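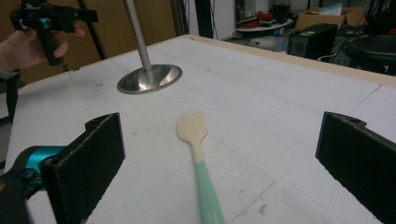
Filed under: Robot club

I joined the robot club at Bivholm because my evening pottery class was cancelled and this one was in the same building. I had never programmed anything apart from a heating timer. Half a year on I am still going, and a few people have asked what we do there, so I am writing it down.

The club is a mix of students from the college and people like me who pay the 50 for the term and turn up. It is run by Henk Verschueren, who used to teach electronics and still marks things out of ten when he forgets where he is. The students get credit for it. The rest of us get a key fob and access to the kettle.

Our project is called Zamix. The aim is to have an arm pick up ordinary kitchen tools and put them where they belong. We started on it in July, after the line-following cars, which I won't go into. The cars were meant to be the easy one and I still don't think mine ever got round the second bend.

With Zamix we don't write out the movements. We do each task ourselves with hand-held grippers, many times over, and the recordings are used for training. The grippers are black with bits of teal on them and you hold them by the handle, a bit like a glue gun. You squeeze and the fingers close. Each one has a camera on it, so what gets recorded is the view from the gripper, with the two black fingers either side of whatever you are going for.

Most of my evenings this term have gone on the spatula. It has a mint-green handle and a flat, pale wooden blade, and I know it better than anything in my own kitchen. The job is to pick it up from wherever it has been left on the table and take it to the metal stand, which is a pole on a round steel base. Then you put it back down somewhere else and do it again. We work in pairs, one gripper each, and the second person does the awkward bits, such as turning the handle round so the first person can get at it.

I am usually paired with Annapurna Sundaram, who is in her second year and much better at it than I am. She moves slowly and at the same speed all the way through. I tend to rush the first part and then hover. Hovering is bad, apparently, as the arm will learn to hover too. When Boris Georgiou went through our recordings he could tell which were mine without looking at the names.

Some things I have picked up, in case anyone reading is in a similar club.

Come in low and flat. If you come straight down on a spatula, the tips of the fingers hit the table before they have gone far enough past the handle, and you end up pinching the edge of it.

Don't talk to your partner with your hands. I point at things when I talk. If you are holding a gripper, that means you have recorded yourself pointing at things.

Move the spatula between goes, and move it properly. For the first fortnight we kept putting it down in more or less the same place, because that is what people do when they put something down. The arm then learned that one place very well and was useless everywhere else. Now we turn it about, so the handle sometimes points towards you and sometimes well away.

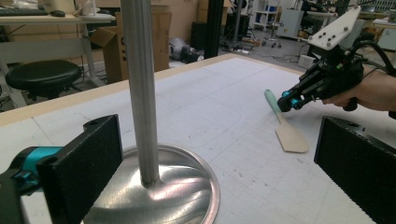 The other thing that took me a while was the wrist. I hold a real spatula with the handle in my palm, and I kept trying to get the gripper into the same position, which it doesn't want to do. Annapurna told me to think of it as picking up a pencil with tongs. That helped more than the instruction sheet, which Henk wrote and which is four pages long with no drawings.

The table is white with a faint grid of lines on it. I assumed at first that we had to line things up with the grid, and I spent an entire session doing so before Đạt Ông asked me what I was doing. He wasn't rude about it. The surface has picked up a fair few scuffs, and I can't say I mind, as a perfectly clean table would make me nervous.

We have a target for the term of 1,000 good recordings per task. A good one means the spatula was picked up cleanly, nothing was dropped and nobody stopped halfway to sneeze. As a club we are on 2,216 over all the tasks, which sounds like plenty until you divide it up. Đạt keeps the list on a spreadsheet and reads out the number when we finish each night. On a steady evening a pair might get through 75. On a bad one the cable gets wrapped round somebody's arm early on and you never really recover your rhythm.

The software for sorting the recordings is called Vumix and it was written by a student who has since left. It works, but it has opinions. If you give a file a name with a space in it, the file goes into a folder called "other" and you have to go and get it back. Thijs Van Rooij has been promising to fix this since I joined. He says he would have to rewrite the part that reads the names, and he doesn't want to touch that before the end of term. I have learned to use underscores.

As for whether any of it works, sometimes. The arm, which we call Kang, had its first go at the spatula a few weeks ago. It went to the right part of the table, opened its fingers, closed them a short way to the left of the handle and then carried nothing at all to the stand, very carefully. Boris thought this was a good result. His reasoning was that it had the order of events right and only the position was off. We added more recordings with the handle at odd angles and the next attempt was better. It gripped the handle, lifted it and let go too early. Third time it got all the way over, and then did it again, and then failed five times running.

Henk's view is that we have too many recordings from too few people, and that Kang has mostly learned to move like Annapurna with a few habits of mine mixed in. So after the break everybody is going to rotate, including Thijs, who up to now has managed to be at the computer whenever it was time to pick up a gripper.

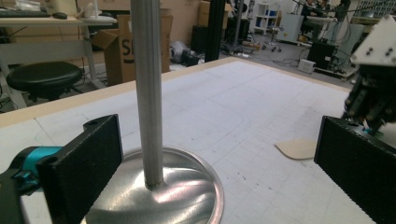
Last changed: 21 January 2021

I had a couple of messages about the first version of this post, so I have added some answers.

You don't need to be able to program to join. There are jobs for people who can't, and recording is one of them. It is repetitive. I find I don't mind that, in the same way that I don't mind shelling peas, but one lad came twice and told us it was the dullest thing he had ever done, and I can see his side of it too. If you are the same you would be better off with the students who are working on the arm itself. They spend their time with small screws and seem happy.

You don't have to be at the college either. Email the office and ask for the evening club list. The room is not glamorous. There are boxes against the wall and cables on the floor, so wear flat shoes.

Someone asked whether the grippers are heavy. Not for the first half hour. After that I feel it in my forearm, and I now swap hands between sets, though my left-hand recordings are noticeably worse. Boris has asked me to mark them with an L in the file name so he can leave them out if he needs to. I was slightly put out by this but it is a fair request.

Someone else asked why a spatula. It was what Henk brought in. The next tool on the list is a whisk, which I am not looking forward to. The handle is round and it rolls when you put it down, and Annapurna has already tried it a few times and gone quiet. There is also talk of a ladle for the stand, as it has a hook on the end and ought to hang up, but we would need to agree on what counts as hung.

I will write again when we have started on the whisk. In the meantime I have seven recordings sitting in "other" that I need to go and rename.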